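Kitchen Tips: Working Next to the Plating Arms

8/21/24
By the Lerum kitchen desk

Print this page | E-mail this page

The plating arms have been in the Lerum staff kitchen since June, and most of the questions we get are now the same few. The tips below come from the people on the line. They apply to the Lengyel cell and to the practice setup on the computer, which new staff use before they work a shift beside the arms.

Before service

Wipe the plates dry, rims included. A wet rim slides, and a person corrects for that without thinking. The arms don't.

Put sauces and dressings on last, by hand. We tried it the other way for six weeks and spent a lot of time cleaning finger joints with a toothbrush. Warm water and a drop of dish soap works. Don't use anything gritty on the fingertips.

Keep your own things off the work surface. Phones, pens and order pads go on the shelf behind you.

Plates and lids

Use plates with a colored rim when you have them. The white ones are fine for guests but hard for a tired cook to judge at a glance. With a red rim you can tell from across the station whether food has strayed over the edge.

Take the lid off before the arm comes in and set it down to the side, well away from the plate. Leave clear space between the two. A lid leaned against the plate will get knocked sooner or later, and a metal lid hitting the floor stops everyone.

Handling food on the plate

Soft food needs the most watching. A hand that comes down over a roasted potato with its fingers folded can flatten it, and a flat potato goes back to the pan or in the bin. In the practice setup you can run the same plate over and over and nothing is wasted. Try it with one arm at the food and the other held open and clear, as you would want it on the line.

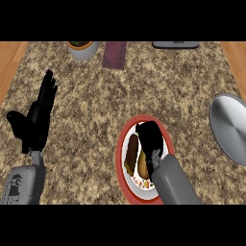
Garnish

Do it yourself. Small chopped pieces stick to the fingers and turn up on the next plate. Keep a spoon and a small bowl at the finishing end and add the garnish after the arm has moved back.

If a guest has an allergy, plate the whole meal by hand on the side counter. This is a house rule and it has no exceptions, even on a full night.

Breaks and changeovers

The arms don't slow down toward the end of a shift, so people tend to skip breaks to keep up with them. Set a timer for every 54 minutes and swap the person at the finishing end. Wrists and backs are better for it.

Two jobs have changed more than the others. The second plater now spends most of the evening checking and finishing, and the dish room gets its plates in a steadier flow. Prep is the same as it was. Allow about 30 minutes at the start of the week to go over the settings with whoever is new.

If an arm stops in the middle of a plate, press the hold button first and then take the plate away. For a fault that comes back, call extension 3722 and leave the cell off until someone answers.

Related tips

Getting burnt sugar off sheet pans
Labeling the walk-in: the Onness system
Selo mats and how to wash them
Sharpening day: what to bring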